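Notebook, cloth bench, Thursday, November

9:20. Came in to find that the overnight run on Baran had stopped at episode 7 with the message "plan failed: reason unknown." I wrote that message two years ago. I would like a word with him.

Restarted the planner node, same result. Restarted the whole stack, same result but slower. Asked Cyprian whether he had touched anything. He said no, then "only the config," then left for coffee.

What the config change was

Cyprian raised the cloud size cap in the segmenter from 700 points per cluster to 2000, so that the bigger folds would stop being chopped into three or four separate "garments." Fair enough. The folds did stop being chopped. The collision checker, however, takes every cluster over 700 points and calls it an obstacle, a rule Witold put in back when the only large thing we ever saw was somebody's elbow. So each cloth was found, labeled graspable, ranked, handed to the planner as a goal, and also handed to the planner as something it must on no account touch. The planner did the sensible thing and declined.

Two constants, two files, same number, no link between them. Moved both to the shared params file under cloth_cluster_max. Barbara reviewed it and asked if there were any others like it. I said no. I then grepped, and there are.

10:45. Planning works again, on the replayed log at least. Moving on to what I was supposed to be doing today, the approach score.

Approach score

Background for Maja, who gets this notebook next week while I'm in Wesudell: the score decides which cloth to go for and from what side. Inputs are height of the best ridge, ridge direction against finger opening direction, distance from the current pose, and a penalty for anything outside the wrist view. The last one is there so the arm doesn't lunge at half a garment it has seen one corner of. We set the penalty by feel. Bogumił's feel, mostly.

The trouble starts when the fingers are open and aimed between two candidates, both of them only partly in view. Left and right score nearly the same, the segmenter jitters a little, and the winner changes with the jitter. The arm then heads left, reconsiders, heads right, reconsiders. Bogumił calls it the tennis fan. In the logs it shows up as a lovely sine wave in joint one, and I spent most of Monday's session tuning a controller that had nothing wrong with it.

The wrist view I've been using as the test pose: gray surface between the fingertips, red cloth with some white in it off to each side. The left one shows more of itself and ought to win every time.

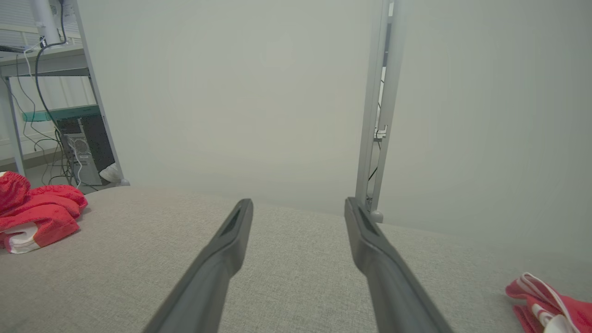

Scoring runs from that pose

Run A, score as it stands. Left wins, right wins, left wins. Killed it before it got bored.

Run B, penalty doubled. Both candidates now score below the "nothing to do" threshold, and Baran reports the task complete with two cloths lying there. Very restful to watch. Not kept.

Run C, hysteresis. A new candidate has to beat the current one by a margin for several frames in a row before we switch. No more oscillation. It picked left and stuck to it. On the next restart it picked right and stuck to that with equal conviction, so whichever one comes up first in the cluster list is the one we marry. Better than the tennis fan, still wrong.

Run D, hysteresis plus the visible fraction fed in as a proper term, where before it was a yes/no penalty. Left every time, over all the restarts I had patience for. The margin is in the params file as switch_margin, and please don't lower it to make the demo look lively.

Note on run D: the visible fraction is an estimate. We take the cluster outline, check how much of it runs along the image border, and guess. For a crumpled towel this guess is rubbish in principle and fine in practice. Barbara wants it done properly with the last few frames stitched together. Barbara is right. I've put it on the list, under the other things Barbara is right about.

Segmenter, side issue

Found while staring at run C. The upright behind the surface sometimes gets merged with whatever cluster lies nearest it in the image. It's the depth holes along its edge again; the fill step smears them forward. When that happens the candidate gets very tall, the ridge height term goes through the roof, and Baran becomes extremely interested in picking up a metal post. The workspace box should clip it, and it does clip it, but after the scoring. Swapped the order. One line, plus 2 tests that had been passing for the wrong reason and now fail for the right one.

Also the white bits on the cloth. The color prior from the Alilico branch was trained on plain stuff, and it's inclined to treat a white band as the boundary between two items. Turned the color prior off for now and left it to depth alone. It costs us on flat cloth. There's no flat cloth in this batch, so I'm calling that Future Me's problem. See 9:20 for how that goes.

15:30. Witold came by and asked whether the elbow rule was still in. Told him it's in, with its own name now (person_cluster_min) and its own value. He seemed touched.

For Maja

Branch is flasitz-approach. Don't merge it until the replay set has been through once from the top; I only ran the sessions since the camera was remounted. If you get "plan failed: reason unknown" again, it should now print a reason. If the reason it prints is "unknown," check the collision clusters first and the config history second, and find out where Cyprian is third.

Still open: visible fraction by stitching, color prior and bands, the remaining twin constants (the grep output is in the branch notes, bring a snack), and the log rotation, which eats the first episode of every run and has done so since spring.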